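Tidwood Conference on Coatings and Surface Materials Opens Exhibitor Booking

Sat 7 December

Booking is now open for exhibitors at the Tidwood Conference on Coatings and Surface Materials, to be held next October at the Bita Hall. The organizer, Bitideck, expects 400 delegates from universities, testing laboratories, paint makers and equipment suppliers.

The exhibition floor has 47 stands, all on the same level as the main lecture room. Coffee and lunch will be served between the stands on each of the 3 days. Stands come with a table, two chairs, power and a name board. Extra lighting and storage can be ordered until the end of August.

Exhibitors may choose from 3 packages. The basic package covers the stand and two delegate passes. The standard package adds a half-page entry in the conference handbook. The full package includes a 20-minute talk in the afternoon program and the company logo on delegate bags.

Khổng, a supplier of laboratory drying ovens, has signed up as main sponsor and will host the opening reception.

Abstracts for talks and posters are handled separately. Topics include corrosion protection, water-based coatings, adhesion testing and coated textiles.
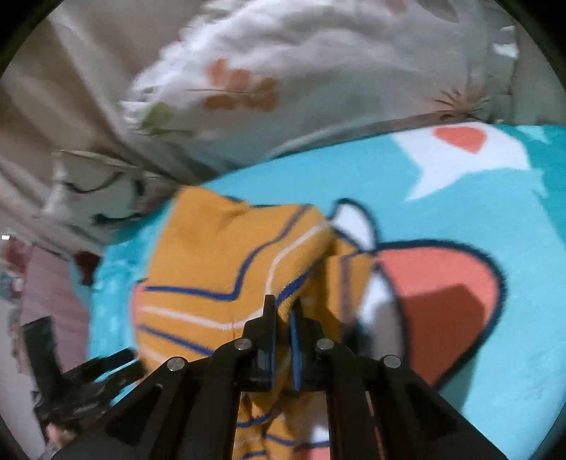
Striped cloth in mustard-orange, white and navy blue, held between two gripper fingers.

Stands are assigned in the order in which signed forms are received. A deposit of half the package price is due with the form, and the balance is due 30 days before the opening. Forms and a floor plan are available from the Bitideck exhibitions office.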